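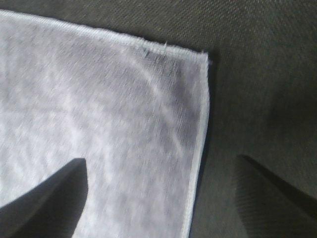 Home | Lists | Archive | Search | Log in

This site uses cookies to remember your list settings. Accept | More information

Jarnen users list
Subject: Re: Gripper closes again after protective stop
From: Évan Charpentier

Hello Dorian, hello all,

Thank you for the log, it helped me a lot. I quote only the part I answer to.

Dorian Pruvost wrote:
> On Monday the arm stopped in the middle of a cloth pick. The wrist
> force limit had tripped, and the stop itself was correct. I opened the
> fingers by hand from the panel, then I pressed Reset. The fingers
> closed at once, before I pressed Resume. My hand was next to the
> cloth, I wanted to pull the hem flat. I have only a small pinch on
> one finger, no injury. Log line 2159 shows the close command, but
> I did not send it. Is this a fault of the gripper or of the Jarnen
> controller? We have firmware 148 here.

I think it is the controller. We have the same firmware on our cell at Cinberg and I could repeat the fault on the first evening, with nobody inside the fence. When the stop comes during the approach, the close command is already waiting in the queue. Reset clears the stop, but it does not clear the queue for the tool. The arm motion is held until Resume, as the manual says. The tool command is not held. So the arm stands still and looks safe, and the fingers move.

In your log the same command number appears two times, first at line 2159 and then at 2462. The first is the one you felt. The second was refused, I suppose because the fingers were already closed.

I tried 16 resets in total. If the stop came before the fingers were over the hem, nothing happened. If it came later, when the close was already queued, the fingers closed every time. Thin cloth makes this worse in our program, because we send the close early to catch the edge before it slides. With the thicker towels we wait for contact and I did not see the problem.

What I do now, until there is a correction:

1. After any stop, switch off the tool power at the wrist before you open the fence. Opening the fingers from the panel is not enough.
2. Before Reset, call the queue flush from the service menu (Tool, then Pending, then Clear all). Check that the list is really empty - on our panel the page needed to be opened again to show it.
3. Do the Reset from outside, with the fence closed.
4. Lower the close force for cloth. Ours was still at the value for the plastic trays, and this was my mistake.

Please do not put the flush in your start script and consider it finished. I tried this also, and the script runs after the tool is enabled, so it comes too late.

One question to you: is your gripper the Clellero with the long fingers, or the short version? With the short one I have no data. And did your pinch go into the incident book? I would ask you to write it down even if it is small.

I sent a report to the support with both logs, but I have no answer yet. Leclerc from the integrator has a copy and wants to test the older firmware in July. If someone on the list still runs it, please write if you can repeat the fault or not.

Best regards,
Évan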